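3.2 Task and student data

The course project asked each team to train one policy for a single simulated kitchen task: move a food item between a plate on the counter and a plate in the sink. Teams worked in Hatus, the course simulator, and wrote their training code on top of Plorum, a small library kept by the department. Of the 35 students enrolled, most had taken one course in control and none had trained a manipulation policy before. They were split into 6 teams and shared a single pool of 2,812 simulated episodes, with 700 more held back for grading. 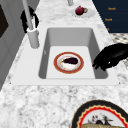

Teams were free to choose their own inputs, and most began with one view of the sink and the joint positions of the arm. Early policies did poorly when the item changed. Team Gagnon traced part of this to shape: a long item such as the eggplant lying across the plate in the sink can be grasped well at its middle and badly at its ends, and a black gripper waiting to the right of the plate has to choose where along the item to close. The team added a grasp-angle term to its loss and kept it through the final submission. Two other teams later copied the term with small changes.

Camera placement was the second choice left to the students. Shireen Du Plessis, who ran the lab sessions, asked each team to write down its reasons before training, and these notes were graded along with the code. The notes were short – often a paragraph – but they made it easier to tell a planned choice from a lucky one. 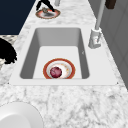

Figure 4. Simulated sink task with a round, dark red-purple item on the plate in the basin and the gripper fingers over the far plate.

Round items caused a different kind of error. Policies trained mostly on long items tended to close too early, and the item rolled. Team Dririx handled this by sampling the two shapes equally in each batch, at the cost of a longer training run. The change was made in December, after the first graded check, and the team reported it as a separate run in its logs.

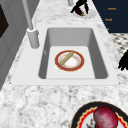
We did not tune any student policy ourselves. Code was frozen on 12 January 2025, and every submission was then run on the same held-out episodes with the same seeds. An episode counted as a success only if the item came to rest on the target plate and the gripper had opened. Partial credit, which had been given during the lab sessions, was not used in the results of Section 4.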